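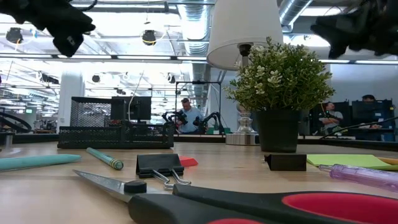

Desk Supplies & Small Tools: Your Questions

Filed under: Home Office, Paper & Pens, FAQ

Last updated September 14, 2023

We use cookies to remember what's in your basket and which pages you've read. Accept | Manage settings

We get so many good questions about ordinary desk stuff (scissors! clips! what on earth to do with all the pens!) that we finally put the answers on one page. Most of them come from Hortensia Herrera, who buys everything for the Padon shop, with the pencil answers from Javiera Vergara, because you can't stop her.

What do I need on my desk if I'm starting from nothing?

Less than you'd think. Our starter list has 6 things on it: a pencil you enjoy, a pen you enjoy, a decent pair of scissors, a few binder clips, a pad of sticky notes and a lamp. Work with those for a couple of weeks before buying anything else. You'll find out very quickly what you keep getting up to fetch, and that's your next purchase. For Hortensia it was a ruler. For Javiera it was a second pencil, then a third.

Do I really need separate scissors for the desk?

Yes, please! If the desk pair is also the kitchen pair, it will be in the kitchen every single time you want it. Desk scissors should cut paper, string, labels and the occasional clothing tag. Keep them off wire and heavy packing straps, which nick the blades.

Some of the ones we love have a softer lining inside the handle loops, often in a bright color like red. It's much kinder on your thumb when you're cutting a long stack of cards, and a flash of color is a real help when black handles have wandered under a pile of paper.

My scissors have gone sticky. Are they ruined?

Almost certainly not. It's usually tape residue. Open the blades wide, put a little rubbing alcohol on a cotton pad and wipe from the pivot toward the tip, keeping your fingers behind the edge. Dry them well. If they feel stiff afterward, a tiny drop of sewing machine oil at the pivot, opened and closed a few times and wiped off, does wonders. Cut some scrap paper before you go near anything nice.

And if they still fold the paper instead of cutting it, they want sharpening. We take scissors in at the counter for $4 a pair and the results are so satisfying.

Can left-handed people use the pairs you sell?

Our Wetico pairs come in true left-handed versions, with the blades reversed as well as the handles. That matters! A pair with symmetrical handles is comfortable to hold in either hand, but the blades are still set up for one side, so the cutting line can be hard to see. If you've always thought you were bad at cutting straight lines, do come and try a left-handed pair. We've seen some very happy faces.

Which size of binder clip should I get?

Both a large and a small, if you can. The mistake people make is buying one box of mediums and using them for everything. A large clip on a thin packet bends the sheets and pops off, and a small clip on a thick stack just slides away across the room.

Here's how we do it in the shop. Small clips go on anything you could staple but don't want to: receipts, recipe cards, a letter with its envelope. Large ones are for whole projects, the kind with a cover sheet. If you have to fight the clip to get it on, go up a size.

The wire handles fold flat against the paper, by the way. We meet somebody every week who didn't know that, and it's such a nice moment.

What else can binder clips do?

Oh, so much. Clip one to the edge of the desk and feed a charging cable through the wire loop so it doesn't drop to the floor. Use a large one as a stand for a postcard or a shopping list. Hold a cookbook open. Close the bag of coffee. Pinch a paint tube at the bottom and roll it as you go. Javiera hangs drying prints from hers, on a line strung over the bath.

Put a scrap of folded paper under the jaws if you're clipping anything delicate, as they can leave a mark.

Pencil or pen for everyday notes?

Javiera here: pencil! It works at odd angles, it doesn't leak in a bag, and you can change your mind. An HB or a 2B is a lovely place to start, with the 2B a bit darker and softer. I write shopping lists, meeting notes and most birthday card drafts in pencil.

Hortensia would like it noted that pen is better for anything you'll need to read in five years, for envelopes and for forms. She's right about the envelopes.

Why do some pencils have bands and a dipped end?

Mostly because it's pretty, and we are all in favor of that. The rounded, painted end closes off the wood where an eraser would otherwise go, and makers use the bands and the color as a sort of signature. I can spot a favorite in a full cup from across the room. The trade-off is that you'll need a separate eraser, so get a soft block and keep it close by.

How do I stop pencil leads from breaking inside the wood?

Try not to drop them on hard floors, and be picky about your sharpener. A dull blade twists the lead and snaps it, and then it keeps coming out in little pieces, which is maddening. If you have a pencil that does this every time, sharpen it slowly by hand with a fresh blade until you're past the damage. You may lose an inch. The rest is often perfectly good.

Are see-through pens better than solid ones?

They write the same, but we're very fond of them. With many translucent barrels you can check the ink level at a glance, and a purple one with light coming through it is a small joy on a gray morning. Our Fenent gel pens come in clear purple, clear blue and smoke. The purple sells out first every time we get a delivery.

My sticky notes curl up and fall off. What am I doing wrong?

You're probably peeling from the bottom, like nearly everyone. Lifting the bottom edge upward puts a bend in the note, and it springs off the wall. Peel from the side instead, pulling across the glue strip, and it stays flat. Try it on the next one. It's almost magic.

Dust is the other culprit, so give the wall or the monitor a wipe first. Old pads that have sat on a sunny windowsill lose some of their stick, and those are great for bookmarks.

Is there a best color for sticky notes?

Pale ones are easiest to read, especially in pencil. Yellow-green is our favorite because it stands out against white paper and against a wood desk without shouting at you. Save the hot pink for something you truly can't forget. If every note is hot pink, you'll stop seeing them by lunchtime.

What kind of lamp works well on a small desk?

A table lamp with a pale tapered shade gives a soft, even light that's lovely for reading and letter writing. Put it on the side opposite your writing hand so your hand doesn't throw a shadow across the page. For cutting or drawing fine detail you might want something more directed as well. Always check the maximum wattage marked near the socket before you change the bulb.

The Espinoza shades we stock come in off-white and oatmeal. Take a photo of your base and its fitting when you come in, and we'll find one that sits properly.

Does a plant belong on a desk?

We say yes, real or artificial. If your room is dark or you travel a lot, go artificial and don't feel bad about it for a second. A bushy one with little white flowers looks cheerful all year, it won't drip on your papers, and it softens a corner full of straight edges beautifully. Choose a pot narrower at the bottom than at the top and you get a bit of desk back, too.

How do I clean an artificial plant?

Take it outside and give it a gentle shake, then go over the leaves with a clean, dry paintbrush. A makeup brush is great for tiny leaves. Skip the water until you've tested a leaf around the back, as the color can run on some of them. We do ours in March, along with the lampshades (lint roller, top to bottom).

How should I tidy a desk that's gotten out of hand?

Set a timer for 15 minutes and clear only the part in front of your chair. Everything goes to the back or onto a tray, then you bring things forward as you use them. Whatever is still at the back after a week can live in a drawer. Test the pens while you're at it! Scribble with every one and let the dried-up ones go.

We don't think a desk has to be bare. A few tools lying out where your hand can reach them is a sign that somebody's making something.

Can I bring in supplies I don't use anymore?

We'd love that. There's a swap shelf by the door at Padon for pens that work, clips, part-used pads, notebooks with clean pages and rulers. Leave what you like and take what you like. At the last swap morning people brought in 82 pencils, and Javiera sharpened every one of them with great delight. Please don't leave scissors or craft knives on the shelf. Hand those to one of us at the counter.

I have a question that isn't here.

Ask at the counter or write it on a card and drop it in the box beside the swap shelf. Questions about erasers are especially welcome at the moment, as Javiera is testing a whole drawer of them and would like to tell somebody about it.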